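Dretier sim, kitchen tasks: grasp planner closes before the thumb is in position
Status: open
Component: Siretti grasp planner, Avura hand controller
Reported in: September build

Summary
Policy rollouts on the cup tasks fail far more often since the planner update. On the old build we got 95 percent grasp success over 200 episodes. Same seeds on the new build, the hand often starts its close command while the thumb is still moving. Task config and meshes unchanged.

Steps to reproduce
Load the kitchen config, set the control rate to the default, run the cup tasks with logging on. It usually shows up within 5 episodes. 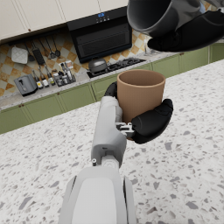
Wrist view, tan cup held upright, gray mug in the other hand.

First guess was the perception side. Dumped the cup pose estimates and compared them with simulator ground truth. Error is small and the same on both builds, so pose is ruled out. Turned off domain randomization for the counter texture as well. No change.

Next I logged the planner state machine next to the thumb joint target. PREGRASP exits on a timer now. It used to exit on joint error.

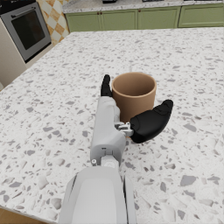 Tan cup between finger and thumb, thumb tip on the counter.

Thumb contact with the counter also counts as contact in the current check. The contact filter takes any body pair that includes a fingertip link, so the counter passes. That part is in the old build too, but the joint error condition was hiding it.

Two-arm episodes go through the same code. Jibrin (our episode viewer) only plots one hand at a time, so I had to export both and line up the timestamps by hand.
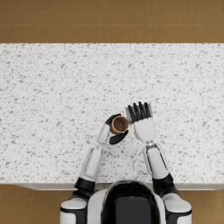 The arms have separate timers and both start from the same reset event. If one arm replans, its timer is not restarted. I added a restart on replan locally and the two-arm logs look sane again.

Workaround for now: set pregrasp_exit to joint_error in the planner config and restart the sim. A hot reload does not pick it up.

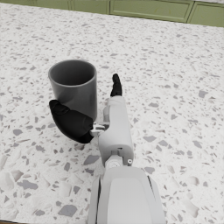
With the workaround on, I ran the single cup task with 16 parallel environments. No early close commands in the logs. Still to do: restrict the contact filter to the target object, then rerun the full seed set. Leaving this open until that is merged.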